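Révocation des accès : « la durée de vie d'un droit doit être écrite dès son attribution »

Responsable de la gestion des identités chez Ruchti, Leonie Steiner a conduit la refonte des procédures de retrait des droits d'accès dans les trois établissements du groupe. Elle a reçu la rédaction en février, au siège de Stistuldale.

Le chantier a débuté par un inventaire. Sur 531 comptes de service recensés, 201 n'avaient plus de titulaire identifié. « Ces comptes fonctionnaient, ils étaient donc considérés comme légitimes, explique Mme Steiner. Leur existence n'était remise en question qu'à l'occasion d'un audit. »

Depuis, toute habilitation comporte une date d'expiration et le nom d'un valideur. Le délai de retrait après un départ a été fixé à 7 heures ouvrées. L'outil Prelard, retenu à l'issue d'un appel d'offres, transmet les demandes aux annuaires de chaque site et conserve la trace des décisions. 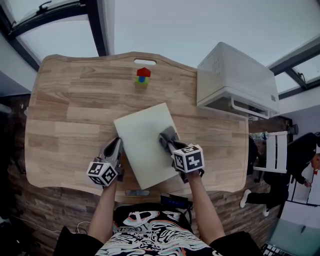
L'ordre des opérations a fait l'objet de longs échanges avec Beat Lüthi, chargé de l'exploitation à Bunby. Les droits applicatifs reposent sur des groupes, lesquels reposent sur un compte d'annuaire. Mme Steiner compare cet ensemble à un petit empilement de jouets, toit rouge au sommet, cylindre bleu au milieu, bloc vert à la base : « Si l'on retire le vert en premier, le reste tombe sans que l'on sache ce qui dépendait de quoi. Nous commençons par le toit. » Le compte d'annuaire est par conséquent désactivé en dernier, puis conservé sans droits jusqu'à la clôture du dossier.

Les comptes partagés demeurent le point le plus délicat. « Certains ateliers y sont attachés pour des raisons d'organisation que nous comprenons, reconnaît-elle. Une dérogation reste possible, à condition d'être signée et limitée dans le temps. » L'instruction de ces demandes a été confiée à Marjatta Riihimäki.

La prochaine étape portera sur les prestataires externes, dont les accès relèvent encore d'une procédure distincte.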